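Dollalura Shared Workshop: Progress Report to the Erker Fund
Reporting period: February through May

Summary

The grant supports the repair and refitting of the Dollalura workshop building so that it can be used throughout the year by woodworking, upholstery and small repair groups. Work on the building shell is complete. Electrical work is behind schedule by three weeks, and the dust collection system has been ordered but not installed. Spending remains within the approved budget.

Building shell

The contractor, Kostiuk Building Services, replaced the sill beam along the north wall and reset the floor joists above it. When the old floorboards were lifted, 13 joists were found to be soft at the wall end. The original estimate had allowed for eight. The added cost was met from the contingency line, and no further request is made under this heading.

The roof was patched over the lumber store and the gutters were rehung with a steeper fall toward the rear of the lot. Two heavy rains followed before the end of the period, and the store was inspected after each one. No leaks were recorded. The double doors on the street side have been planed, rehung and fitted with new bolts. One door still drags in damp weather and is on the contractor's list for correction.

Electrical work and heating

The old panel could not carry the table saw and the dust collector at the same time. A new panel has been mounted and the main feed is connected. Branch circuits for the machine room are in place, but those for the bench room are not. The delay arose when the first inspection called for a separate disconnect at the compressor. The part has been received and the second inspection has been requested.

Heating will be provided by a Hestel wall unit in the bench room. The machine room will remain unheated for this phase, as stated in the original application.

Use of the space

The bench room was opened on a limited basis in April, on temporary power, for hand tool work and upholstery. The workshop logged 412 hours of bench use through the end of May, against a target of 400 for the same months. Evening sessions beginning at 6:30 were full more often than daytime ones — a second evening session is under review.

Storage remains short. Fabric, webbing and foam are at present kept on the open shelves meant for finishing supplies, and the finishing supplies have been moved to a locked steel cabinet by the rear exit.
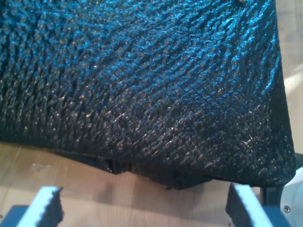 Work planned for the next period

Completion of the bench room circuits and final electrical inspection.
Installation of dust collection and testing of airflow at each machine.
Correction of the street door.
Construction of closed storage for upholstery materials.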